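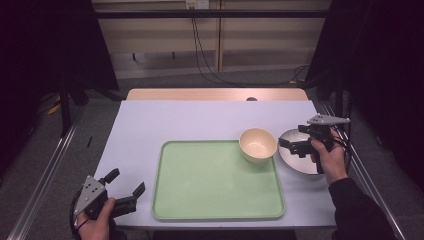

Tray, bowl and plate on a covered table. The tray is empty, and the bowl partly overlaps its rim.

Home | Essays | Household | Archive | Subscribe

The Case for the Empty Tray

By Gobnait Lenihan

Monday, May 15, 2023

Most advice on laying a table treats the tray as transport. It carries the crockery from the cupboard, is emptied, and goes back behind the bread bin. I want to argue that the tray should stay on the table for the whole meal, that it should be put down first, and that it should be put down empty.

The argument rests on edges. A bare table has one edge, the outer one, and every object on it is placed by reference to that edge or to whichever object arrived earlier. The first bowl goes down wherever the hand happens to stop. The plate is set clear of the bowl, the glass clear of the plate, and by the fourth item the layout records the order of arrival and very little else. A tray with a raised rim supplies a second edge inside the first. Items are then either on it or off it, and the person laying the table has to decide which.

I keep to a simple division. Shared food goes on the tray. Personal crockery goes on the cloth. Under this rule a plate belongs beside the tray and a serving bowl belongs within it. A bowl that straddles the rim has not been assigned to either, and it also sits at a tilt. A small bowl on a slope of even a few millimetres will hold soup badly and will turn when a spoon is pressed against its side. If I could make one correction to the tables I am invited to sit at, it would be to move the bowl two inches in either direction.

Size matters more than material. My own tray, bought from Katene when the shop was still in the arcade, is 38 centimetres on the long side and takes three serving dishes with room for fingers between them. The one before it, from Gristach, was 37 and should have performed the same. It did not, because its corners were square and steep and the dishes could not be pushed into them. Rounded corners with a low rim waste less space than they appear to on the shelf. I would ignore handles entirely on a tray that is going to stay put.

Colour is usually discussed as taste, but it has a working side. Pale crockery on a pale cloth is hard to place accurately in evening light. A tray in a clear mid-tone, green or blue, gives the eye a boundary. Cream bowls show up well against mint green. White plates on a white or lavender cloth do not show up well at all unless they have a dark rim, and I have come round to dark rims for that reason, having disliked them for years.

Fiachra Corrigan has put the opposing view in his Inach columns, and he puts it fairly. He holds that a tray in the middle of the table takes the best space and gives it to nothing. He prefers a cloth alone, with heatproof mats brought out as needed. I accept the point on small tables. Where the top is under 80 centimetres deep, a central tray forces the plates outward until they are close to the edge, and a plate close to the edge is a worse fault than an untidy middle. I do not accept it elsewhere. The space is reserved, and it is taken up within minutes of sitting down. Mats have no rim. They catch no spills, they slide on a cloth, and they are fetched at the moment when both hands are already holding something hot.

The cloth deserves a word. It should lie flat under the tray, and a plain sheet does this as well as anything sold for the purpose. Whether it reaches the far edge of the table is of no consequence. A strip of exposed wood on the side where no one sits does no harm, and the time spent tugging it level is better given to the side where people eat. The Sulia guide to table linen asks for an equal drop on all sides. That is a rule for tables that are looked at from a doorway.

The order I recommend is therefore cloth, tray, plates, bowls, and cutlery last. Clearing runs the other way, except that the bowls go on to the tray and leave with it in one trip. I tested this through July last year against my usual method and broke nothing, although I also had fewer guests than normal, so the result should be read with some caution.

Fiachra will reply next week. He has asked for more room than I was given.

Contact | © Gobnait Lenihan | Back to top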